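8 min read

4.2 Does visible wear predict contamination?

Much of the guidance on shared work surfaces rests on an assumption that is seldom tested: that a surface which looks worn is harder to keep clean. Savchuk's checklist, still used in many offices, tells inspectors to mark down any tabletop with scratches, smudges or adhesive residue. Harms (Edeltraud Harms, personal communication) has defended the rule as a fair shortcut. We are less sure. The checklist was drawn up from inspector scores alone, and the inspectors were also the people who decided which tables would be swabbed. A table that looked bad was swabbed more often, and so had more chances to fail.

Our own data come from two sites, Sostbridge and Mirau, where every table was swabbed on the same schedule whatever its appearance. The full set contains 637 swabs. Raters saw the tables before any lab results were available and scored them for marks, stains and leftover tape (Figure 2).
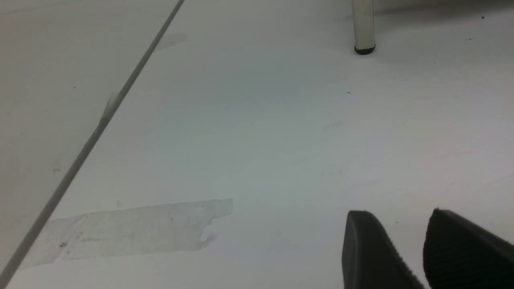
Figure 2. White surface with faint smudges, scuffs and small dark specks; a piece of old tape is stuck at lower left.

The link between appearance score and swab result was weak at Mirau and absent at Sostbridge. Even at Mirau, most of it came from 13 tables beside the kitchen door, which were both heavily marked and heavily used. When those tables are left out, little remains. It would be easy to report the Mirau result by itself and call it support for the checklist, and we suspect that some earlier studies did something close to that.

We also doubt the usual claim about tape. Groneo's cleaning manual treats old tape as a dirt trap and calls for its removal at every visit, but gives no measurements. Our swabs were taken from the center of each table and cannot settle the matter. Tape edges would have to be sampled separately, with matched bare patches from the same table, before the advice deserves the confidence with which it is usually given.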